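Chapter 4
Sorting by Feel: What Small Things Tell Us

Before you read on
You will need: a table, a cloth to cover it, a tray or shallow box, and a handful of small household things of different shapes. Keep your notebook open at a clean page.

When I first taught this part of the course I did it all wrong. I stood at the front with a lovely set of slides about texture and weight and surface, and I talked for 70 minutes, and at the end a student called Naomi Rotich put her hand up and asked whether we were ever going to touch anything. I went red. The next week I threw the slides out, pulled an old cloth over the table and emptied my kitchen drawer on to it, and that is more or less how the chapter you are reading came to be written.

So let's start with a drawer. Most homes have one – the drawer where the odds and ends go when they have no other place. Mine had string, a cork, two dead pens, a tape measure from a Brerkura sewing kit, a plastic funnel and a rubber ball that had belonged to a dog we no longer had. I want you to think about how you would sort a heap like that. Most people reach for the obvious way first, which is by use: writing things here, kitchen things there, and a sad little pile at the end for whatever is left. There's nothing wrong with that. You can do it from across the room, though, and it tells you very little about the things themselves.

Now try it by feel. Shut your eyes (properly, no peeping!) and pick something up. Does it roll away from you? Does it squash? Does it make a noise when you close your fingers on it? You will soon notice that your hand makes up its mind very early on. It opens wide for a ball before it has even got there, and it goes into a pinch for a straw.
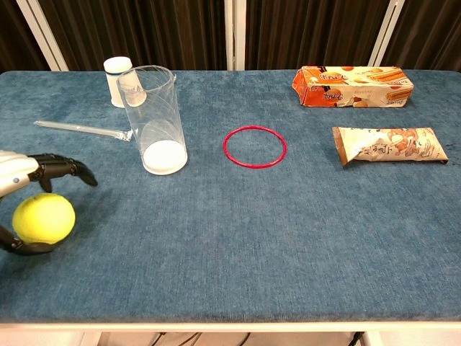 I'm fond of putting a ball in the mix for just this reason. It is an easy shape to name and an awkward one to keep still, and a soft cloth underneath makes a big difference. On a bare table a ball wanders off at the slightest nudge and you spend half the lesson under the chairs. With a cloth on it tends to stay where it's put, and the light, thin things are easier to get your fingers under as well. If you do nothing else I suggest in this chapter, cover the table.

Clear things are my other favourite. A see-through wrapper, a tumbler, a bit of rolled plastic: with your eyes you mostly catch the shine and the creases, and you can easily misjudge where the edge is. With your fingers there's no doubt at all. I once watched a whole group argue about whether a Tavares storage tube was open or shut at the top, and they only had to poke it. I like to put a clear thing next to a bright one and ask people to write down which they noticed first, then ask again after they have handled both. The answers often change, and the second set is nearly always longer.

A word about words. In the first exercise you'll be asked to describe each thing without naming it, and you will find yourself running out of language after 15 minutes or so of "smooth" and "hard". Please push on past that. Is it smooth like a plate or smooth like a plum? Does it have a seam? Is one end heavier? My own list of touch words has grown to 142 over the years, and a fair few of them came from students who made them up on the spot. "Crackly-soft" was one, for a wrapped straw, and I've never found a better way of putting it.

You'll work with a partner for most of this. One of you handles, the other writes, and then you swap. The writer must not help, however tempting it is – and it is very tempting. Leave the things where they lie between turns, even if the table looks a mess, as the second person ought to meet the same muddle as the first.

By the end of the chapter you should be able to:
sort a mixed heap in at least three different ways and say why you chose each
describe an object by touch so that someone else can pick it out
explain how the surface underneath changes the way we handle things

4.1 The first handful

Set out your tray to the left of the cloth if you are right-handed, and to the right if you are not. Choose your first object without looking and hold it for a slow count of ten before you say a word.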